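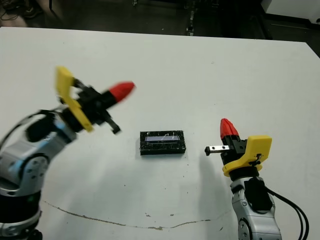

Success rate drops when I score by insertion instead of by grasp. Which one do I report?

Posted by Tamsin Boateng

I'm writing up a small study on two-arm manipulation and I'm stuck on how to present the result. The task is a black block on a white table. One arm picks it up, and the block has to end up in the slot of a white holder. We trained a policy by imitation on 475 demonstrations, all teleoperated, all on the same table. There is one overhead view and one wrist camera per arm.

My problem is the scoring. If I count a trial as a success when the block is held firmly off the table, the policy gets 80 percent. If I count it only when the block is seated in the holder, it gets 10 percent. Same trials, same weights. My coauthor Iulian wants the first number in the abstract because the paper we compare against (the Clirnden baseline) uses grasp success. I think a reader will take that to mean the task gets done.

Most of the failures look alike. The grasp is fine, the block comes up to the holder, and then it stops a little to one side of the opening and pushes. It doesn't back off and try again. The demonstrators did back off when they missed, but misses were rare in the data.

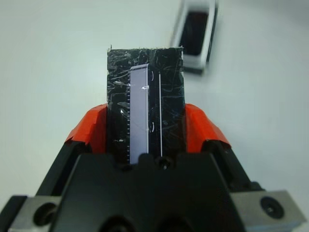
The block is wrapped in clear tape, and the tape has creases that throw glare into the wrist view. I have wondered if the policy is reading the glare as an edge. There is a pale strip down the front with tick marks on part of it, and I would have expected that to help with alignment, but I have no evidence either way.

So, two things. Which number goes in the abstract, and is there a standard way to find out if the wrist camera is the cause? I have robot time until Sunday and can't collect a full new dataset.

Posted by Ovidiu Coman

Report both, and put the insertion number first. The task you describe ends in the holder, so that is the success rate. The grasp number is a stage result. We had the same argument at Zaltby over a connector task and ended up with a table that had one row per stage:

reach
grasp
transport to holder
first contact with holder
seated

Each row gives the share of all trials that got that far. Don't compute each row as a share of the previous one unless you label it clearly. Reviewers mix those up and then ask why the numbers don't multiply. If the baseline only has grasp success, compare on that row and say in the text that it's the only row where a comparison is possible.

Also write down the rule for each stage before you rescore the videos. "Held firmly" is too loose. We used clear of the table for two seconds with no visible slip. Have two people score separately and report how often they agree. It takes an afternoon.

For the wrist camera, the cheapest test is to leave the policy alone and change the input. Run one batch as it is, one batch with the wrist image replaced by the mean training image, and one with the overhead image replaced the same way. If blanking the wrist view doesn't change where the block stops, the policy wasn't using it for the last part of the motion and the glare is not your problem. If the stopping point moves, you have something to follow up. Keep the start positions identical across batches. We tape a paper grid to the table, mark the starts, and take the paper off before running.

One caution. A blanked image is outside the training data, so a total collapse doesn't tell you much. A shift in the stopping point tells you more than the success count does, so log the final gripper pose for every trial.

Posted by Edivaldo Xavier

I would just take the tape off and run it again. If it works better, there's your answer.

Posted by Zamfira Toma

I'd be careful with the suggestion above. Without the tape the block looks different from every demonstration, and its width and friction change a bit too, so a change in the score could come from any of those. Moving the lamp is a cleaner way to shift the glare, and you can put it back.

On the failure itself, I think the missing retries matter more than the camera. We collected 70 extra demonstrations that began from a bad position next to the opening, with the operator backing off and lining up again. We mixed them into the old set and retrained with nothing else changed. Seated trials went up and grasp stayed where it was. You could record that many in a day if the arms are already set up. Start with the misses you see most, and vary which side they're on.

If you do this, keep the old result in the paper as its own row. The gap between the two is worth a paragraph.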